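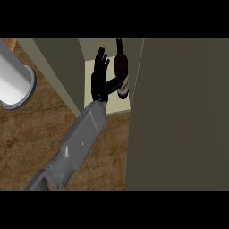 The reach, from the practice run at Stanidden. Bottle in the cubby, hand open.

I used to be the bottle lady. Eleven years of it at Swanepoel, back when we still bottled everything on site, and my whole job came down to this: take the bottle out of the cubby, look at it, decide. Then Conska bought us out and in September they brought in the arms, and Laurinda Caldeira called me into her office and said I'd be a trainer now. I said a trainer of who? She turned her screen around and there it was, fingers up like it was waiting to be called on in class.

"It's called Idum," she said. "It practices on the computer first. You tell it when it's doing it wrong."

Well, I can do that! I raised three boys.

So I got a chair with wheels and a room at Stanidden with real heat, and I watched it reach for dark bottles all day long in a pretend corner. It did 1,923 tries before anybody upstairs wanted a report. I typed little notes. Too high. Too fast. You don't grab a lady by the neck. Precious Nel had to turn my notes into something the machine could use, and she'd come in around lunch with her eyes all red from laughing and ask me what on earth "hold it like it's somebody else's" was supposed to mean in numbers.

The other thing was how quiet it got. On the old line I stood next to Charmaine Mnguni and we talked from clock-in to clock-out – her divorce, my knees, the whole plot of every show. Now she was across the yard in shipping and I ate my sandwich with a screen. I started talking to it. Don't tell Laurinda.
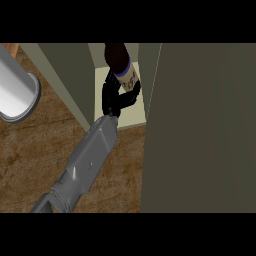 Charmaine came by one afternoon at ten past four with her coat already on, and she pulled up the other chair without asking. I had a try stopped on the screen. She leaned in close and studied it for a good long while, the black fingers bent around the bottom of the bottle and the whole thing leaning over, label and all.

"That's your tilt," she said.

"It is not."

"It's your tilt. You always tipped them over to look at the label. Drove Lesego Potgieter crazy, he said you'd spill one on him."

I looked again. I tipped my own hand over, there in my lap, and then I put it in my pocket.

"Do they pay you extra for that?" she asked.

They paid me 2 dollars more an hour. I told her so, and she whistled, and then she asked if there was a second chair going. I said she was sitting in it. I pressed the key for the next try and she scooted closer and said, "Okay, but what happened with your sister?"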